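Everybody at the range wants to talk barrels and triggers. Fine. I want to talk about slings, because I'm tired of watching people spend 1,616 bucks on a rifle and then hang it off a strap that came free in a bag of targets.

A sling is not an accessory. It's how you carry the thing for nine hours. It's how you get steady when there's no rest and no bench. Cheap one slips, stretches, saws into your neck. I've had a plastic buckle let go on me halfway up a hill outside Vustville - rifle in the rocks, scope knocked out, 53 miles of driving for nothing. My fault. I bought it.

Same goes for clothes by the way. Blaze orange especially. Guys will argue muzzle velocity all night and then show up in a vest that's faded to pink. 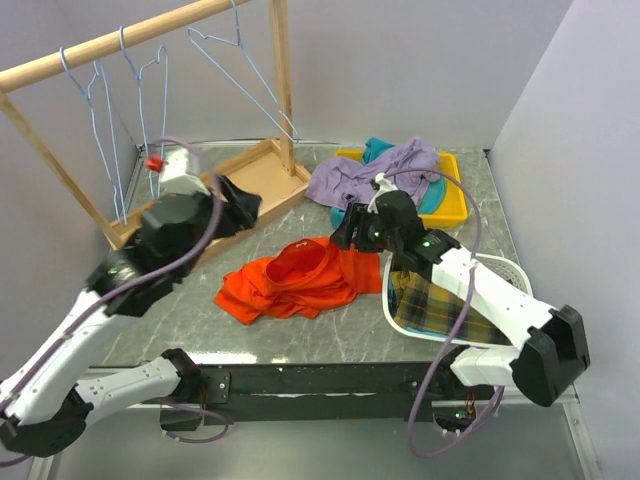 So what do I like? Plain two-inch webbing, metal hardware, one adjuster you can find with gloves on. I run a Drovo on the bolt gun. Not pretty. It's been through 16 seasons if you count the years my brother-in-law had it, and the stitching is still good. The Žukauskas leather ones are nicer to look at and they do grip the shoulder better, but leave one damp in a case over July and see what you get. Green fuzz, thats what.

Kaja Venckus, who shoots circles around me, says I'm wrong and leather is the only real shooting sling. For prone, with a proper loop around the arm, OK. She wins. Most of us aren't shooting prone. Most of us are walking.

Stitching is where I'd look first. Pull on it. Look for dense rows where the load goes, not one lonely line of thread.

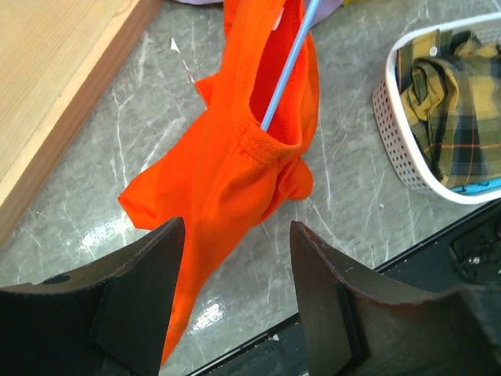 *Dense stitching at the bottom of the neck opening, orange thread on orange cloth.*

And quit with the gadgets. Three attachment points, bungee section, little pouch for batteries. More stuff to rattle. The Gremport shop wanted around 180 for one of these and I put it back on the peg. A bungee makes the rifle bounce when you walk. Who asked for that?

Last thing - storage. Take teh sling off now and then. Wipe the swivels, dry everything, hang it up. Hang the orange up too. Ieva Kivi keeps hers on a rod by the door, never in a heap, and her gear outlasts everybody's.

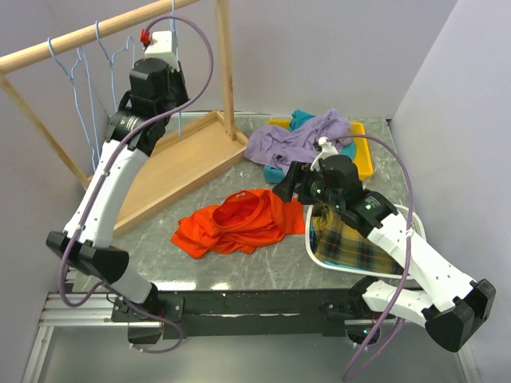 *Wooden rack on the left, laundry spread on the table.*

Go check your swivel screws. Mine were loose this morning.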